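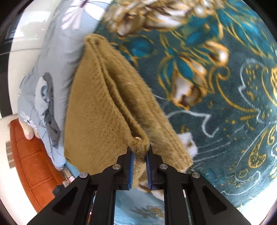 Journal > Home Days > August

Up at 6 and the house already warm, so I gave up on sleeping and decided to deal with the beds before the day got away from me. I have been promising myself this since the beginning of the month. The blankets all come out in May for airing, then they drift back onto the beds one by one and stay there through the hottest weeks of the year, and every August I stand in the doorway and wonder at myself.

The yellow fleece was the first thing to go. Mustard, I suppose, if I were selling it. It has never been a handsome thing and it sheds, but it is the one everybody reaches for when they have a cold, and I have grown fond of it in the way you grow fond of an old dog. I folded it, was not pleased with how I'd folded it, shook it out and folded it again. Fleece doesn't hold a crease so much as think it over. I brushed my sleeves off afterward and was still finding yellow fluff at lunch.

The teal blanket is another matter. Kulsoom Afridi talked me into it four years ago, at the closing sale at Kerosard, when I had gone in for pillowcases and nothing else. I said it was too much – all those gold leaves and paisleys, and the big flowers on top of that – and she said a bedroom could stand to have one thing in it that was too much. She was right, and I have told her so more than once, which she enjoys. I can't bring myself to put it away even in this heat. I smoothed it flat and looked at it a while, then left it where it was.

Underneath I've kept the light blue bedding with the faint little flowers, which has washed so soft by now that I dread the day it gives out. Hurneo stopped making that pattern. I wrote and asked them, and got a very kind letter back that didn't help at all.

Then the closet shelf, which took up the rest of the morning. It is 52 inches across and I would have sworn it was bigger. I tried the fleece on its side, then rolled, then under the spare pillows, and finally moved the box of Kundik sewing patterns down to the floor, where I will trip over it until Christmas. Mother's quilt stays on the left. I did take it down and hold it for a minute.

Called Kulsoom around four and we talked too long. She wants to come by with plums. I still have to wash the curtains, and find out where the good clothespins went.

Filed under: Housekeeping, Ordinary Days
Last updated: August, 9:40 pm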